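Galerie: Greifen flacher Objekte aus überlappenden Stapeln

Projekt Umier, Teilstudie Wohnumgebung. Stand: März 2026

Auf dieser Seite dokumentieren wir die Arbeit an einer Frage, die in der Manipulationsforschung meist am Rand behandelt wird: Wie nimmt ein Parallelgreifer dünne, biegsame Gegenstände auf, wenn diese nicht einzeln liegen, sondern sich gegenseitig verdecken? Taschenbücher sind dafür ein brauchbarer Prüfkörper. Der Umschlag gibt nach, der Buchblock kaum, und die Reibung zwischen zwei Einbänden streut stark. Hinzu kommt der Rand der Ablage, der flache Anfahrwinkel ausschließt.

Das Verfahren heißt intern Bullari. Es schätzt zunächst die Reihenfolge der Lagen und wählt dann eine Kante, an der das oberste Objekt ohne Mitnahme der unteren gefasst werden kann. Findet sich keine solche Kante, wird das Objekt mit einer Fingerspitze verschoben und die Schätzung wiederholt. Trainiert wurde ausschließlich mit teleoperierten Demonstrationen, 18 pro Ablagetyp. Die Auswertung umfasst 87 Durchgänge mit wechselnder Anordnung der Bücher.

Als Erfolg zählt ein Durchgang nur, wenn das Zielobjekt angehoben wird und kein anderes die Ablage verlässt. Ein Verrutschen innerhalb der Ablage ist zulässig, wird aber protokolliert.

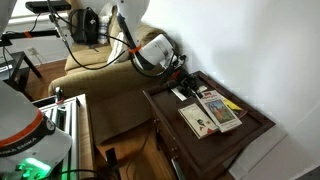 Franka-Arm mit schwarzem Greifer über dem Tablett. Drei Taschenbücher überlappen sich, am Stapel liegt eine kleine weiße Karte. Die Finger zeigen nach unten.

Nkechi Akpan merkt zur Erfolgsdefinition an, sie sei zu großzügig: Wer ein Verrutschen zulasse, messe vor allem die Greifkraft und kaum die Güte der Lagenschätzung. Sie schlägt vor, die Verschiebung der unteren Objekte als eigene Größe auszuweisen und ab 10 Millimetern als Fehlversuch zu werten.

Wir haben die Protokolle daraufhin neu ausgewertet. Die strengere Definition senkt die Erfolgsquote bei allen Varianten, die Rangfolge bleibt gleich. Am deutlichsten ist der Abfall bei Anordnungen, in denen das unterste Buch nur mit einer Ecke sichtbar ist. Die Schätzung ordnet solche Ecken gelegentlich dem darüberliegenden Einband zu - vor allem bei ähnlicher Helligkeit der Umschläge. Beide Auswertungen stehen im Anhang des Berichts, Tabelle 2.

Offen ist die Behandlung sehr dünner Einzelobjekte wie Karten oder Quittungen. Der senkrechte Zugriff ist hier ungünstig, weil die Finger den Boden der Ablage berühren, bevor sie schließen. Tanko Jibrin arbeitet an einer Variante, die das Objekt zuerst gegen den Rand schiebt und dort aufrichtet. Ergebnisse dazu folgen im September.

Konzept und Auswertung: Freya Holroyd, Tanko Jibrin
Teleoperation: Tamunoemi Fashola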